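# About Storel

Storel has packed and finished eyewear orders since 1952. We clean glasses, fit them into their cases and send them to opticians' shops.

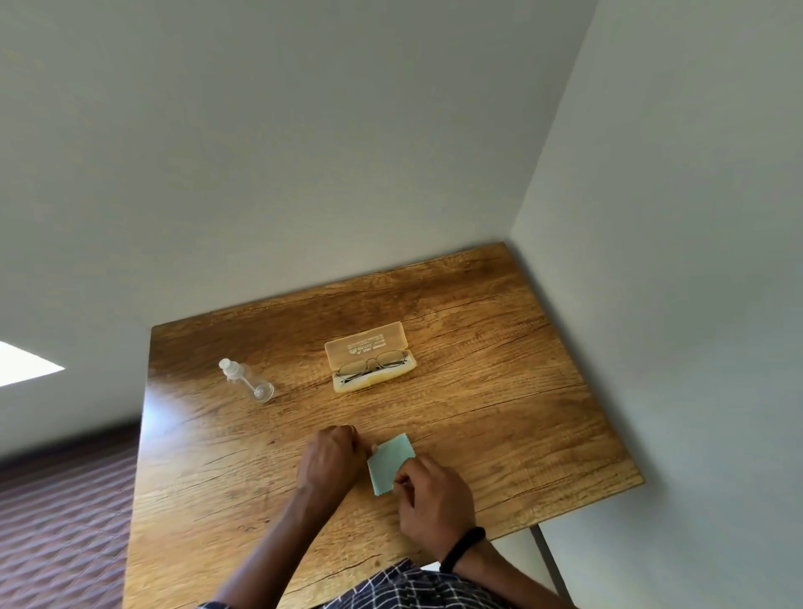
*Photo: Daiane Godoy / Storel*

A pair of glasses, a case, a spray bottle and a cloth are still most of what the finishing job involves. What has changed is the work on either side of it.

Until a few years ago, everyone on the finishing team also sorted incoming trays, printed labels and carried cartons to the dock. In March we finished moving those tasks to an automated line built by Marow. It reads each order, brings the tray to the right station and labels the box. It can handle 300 orders an hour, though we usually run it slower.

Wiping and final inspection stay with people. We tried a machine for the wiping and went back to cloths — it left marks on thin metal frames, and someone had to do them over.

No jobs were cut when the line came in. Nivaldo Pimentel and Gun-woo Kwak moved from the dock to line maintenance after training at Marow. Erdal Yalçınkaya runs the evening changeover, which used to take three people. Finishers lift less and spend more of the shift at a table. Some of them missed the walking, so stations now rotate every two hours.

There are still complaints. The line stops when a label jams, and the alarm is too loud. Tarcísio Xavier keeps the list of open problems by the break room door, and anyone can add to it.

Storel employs 242 people at two sites. Shops that want to visit can write to the Bezerra office.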